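# Stestine two-arm cell: setup and upkeep

The Stestine cell at Premden has one body, two arms and a parallel-jaw gripper on each wrist. It exists twice, once on the floor and once as a simulated model that runs the same programs. Changes are made in the model first and copied over when they hold up. This page covers the setup of the model and the regular care of the machine on the floor, last revised in February.

## Setting up the model

Load the Stestine body, then the two arms, then the grippers. The arms have to be attached in that order or the wrist offsets end up on the wrong side. Check the base height against the plate on the real machine: 1265 mm from the floor to the shoulder line.

The jaws are from Ramanauskas, the short-finger version. Their file comes with the jaw stroke entered in meters, and our controller wants millimeters. Change it once and save the file under the cell's own name. The old file stays in the archive folder and should be left alone.

Run the arms to the home position one at a time, left first. After that, open and close each gripper three times with nothing between the fingers and watch the position readout. It should return to the same value each time. If it drifts, look at the joint damping before you touch the finger offsets. Most of the trouble we had last winter came from people correcting offsets that were already right.

Surroundings go in last. Panels, beams and open grids all need collision shapes. The simple box shape is fine for a panel. A grid needs one shape per slat, or the arm will treat the openings as solid and refuse the path.

## The arms and jaws in the model

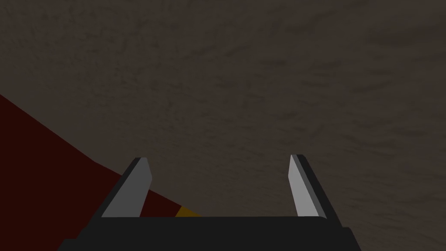
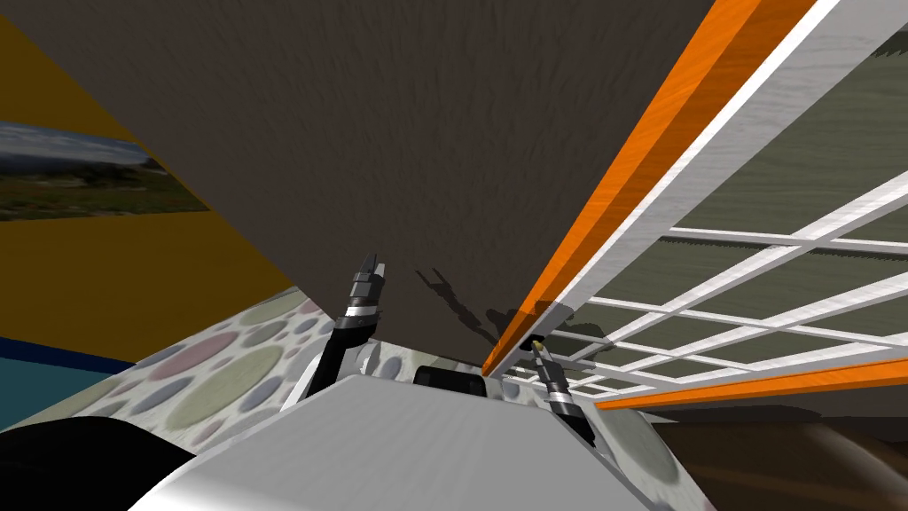 The first is a close look at an open gripper, with the dark red shape to the left behind the finger. In the second, both arms are raised over the body, with the right gripper in front of the white grid. Both are renders from the model.

## A common question

How often should the finger pads on the real grippers be changed?

Every 500 hours of running time, or sooner if the surface has gone shiny or a corner has lifted. Change both pads on a gripper together, even when only one is worn. A new pad opposite an old one pulls the part to one side as the jaws close, and then the pick position looks wrong when the arm is fine. After a change, reset the closed position on the Jirard controller and run the open and close check again.

## Regular care on the floor

Every 200 hours:

- Wipe the fingers and the jaw slides with a dry cloth. Solvent takes the film off the slides.
- Check the two screws at the base of each finger for movement.
- Look along the wrist cable with the arm at full reach and again with it folded.
- Write the hours in the log by the cabinet.

Every second service, take the cover off the gripper body and clear the dust from behind the slides. A soft brush is enough. Compressed air pushes the dust into the bearing, and we lost almost a full shift to that once.

Grease goes on the slides only, a thin line on each side, and the extra is wiped off after the jaws have been worked by hand. The wrist joints are sealed and get nothing.

## Keeping the two in step

When a finger, pad or bracket is changed on the floor, the model gets the same change before the next program is tested. Measure the new part instead of trusting the drawing. Enter the fingertip distance from the wrist flange, save, and send both arms through the home check.

If the model and the machine disagree at the same point in a program, start with the tool length. Next compare the base height, then the payload setting on the Jirard controller. Payload is easy to miss because it goes back to the default after a full power-down. The value for each gripper is written inside the cabinet door.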